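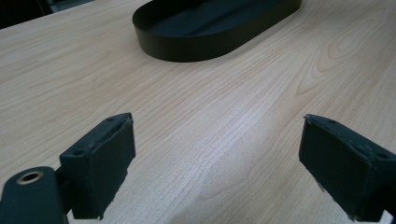
Black oval tray on the tabletop.

Friday, July 21, 2023
Notebook, locating bench. 14 comments

Good day on the tracer wire problem at Nyitrai, and I want it written down while I still remember which clip went where.

Background for Haruna, who missed the June visit: the plastic water main along the north side of the yard has tracer wire laid with it, and we could never get a tone past the second valve box. We'd been hooking up at the hydrant end, getting a lovely clean signal as far as box 2, then mush. Osamu's bet was a broken wire. Mine was a bad splice. Kohei T. thought the signal was jumping to the old steel gas line where the two run close together, and he gets the point for most of it.

What we did this morning:

Started at the hydrant again, low frequency, ground stake straight out to the side as far as the lead would go. Same result as June. Moved the stake to the other side of the line, away from the gas, and the mush past box 2 cleaned up a little. Not enough to paint, but enough to get excited!

Then opened box 2 and found the wire from the west and the wire from the east both tucked under the lid, bare ends, never joined. So Osamu was sort of right too (open circuit, only not a break). What we'd been hearing beyond the box was bleed onto the gas line, and if we had trusted it we would have painted the main 4 feet off. Depth readings were jumping all over, which should have tipped us off back in June. Peak and null didn't agree either. I have that in my old notes and walked right past it.

Joined the two ends with a test clip, went back to the hydrant, and wow — solid tone all the way to the far gate, peak and null sitting on top of each other, current dropping off slowly the way it should. We painted it blue the whole length. Kohei Amano hand dug at one spot to check and hit the pipe at 32 inches, right under the mark. Big grins all around.

Clip came off at the end, so the splice is still open. Nyitrai needs to put in a proper waterproof connector and bring a lead up to the surface in that box. I told Nurhan Uçar on the phone and she's writing it up for their maintenance people.

Also tried the high setting for a few minutes before the splice was joined. It got across the gap without any help, which is neat, but it lit up everything else in the yard as well. Fine for a first sweep, no good for marks. I want to play with this more on the Gondance job, where there's a fence and a lot of buried phone cable to get in the way.

Loose ends
- Receiver B is slow to settle after a gain change. Swap its batteries first, then compare against A on the test loop.
- Ground stake lead has a nick near the clamp, up to 2 inches of jacket gone. Tape is on it for now. Replace.
- Dekis site sketch still shows the sewer lateral running under the shed. It goes around. Haruna, can you fix the drawing?
- Nolumden called about a septic tank they can't find. I'd love to run the sonde down the line from the house cleanout for that one. Kohei T. wants to probe first. Probably we do both.

Note to self: open every valve box on a tracer wire job before believing any tone that goes past it.

Shares 6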